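Search this site Search
Menu Close

Fluvgate bench arm hire: your questions

I'm Lizelle Nel and I look after hire and training for the Fluvgate pouring kit. These are the things I get asked most, answered the way I'd answer them on the phone.

What do I get when I hire the kit?
The arm, a two-finger gripper, the emergency stop, and our pouring software on a laptop. You supply the table and the glassware. Mind you, the table has to be a solid one – I've turned up to some very wobbly ones!

How much is it?
Hire is £400 a day, and that includes me or my colleague Lizelle Hlongwane setting it up. (Yes, two Lizelles. Put a surname in your email, please.) If you'd like it for a month it's £3000, and training for your staff is £285 on top.

Do I need to know how to code?
No. You move the arm by hand to where you want it, save the position, and carry on to the next one. Most people have a basic pour going by lunch. If you do write Python there's a way in for you too, and I'll happily send the notes.

Can it pour from one beaker into another?
Yes, and it's what most schools and small labs hire it for. The fingers grip the beaker up near the rim, then the wrist tips it over the one standing on the table.

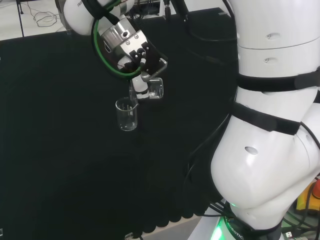

The bit that takes patience is the tilt. Go too fast and you get a splash, go too slowly and it dribbles down the outside of the glass, so I always start people on plain water and let them play with the speed for a while. Small beakers are fussier than big ones.

Will it handle hot liquids or acids?
Please don't. Water, food colouring and weak salt solutions are all fine. For anything nastier, ring me first and we'll talk about it.

When can I book?
We're full until November, but I do keep a waiting list and people drop off it all the time.

Related pages
Khumalo training days: what to bring
Itine gripper fingers, spares and prices
Ideo software update notes

We use cookies to remember your settings. Accept Manage cookies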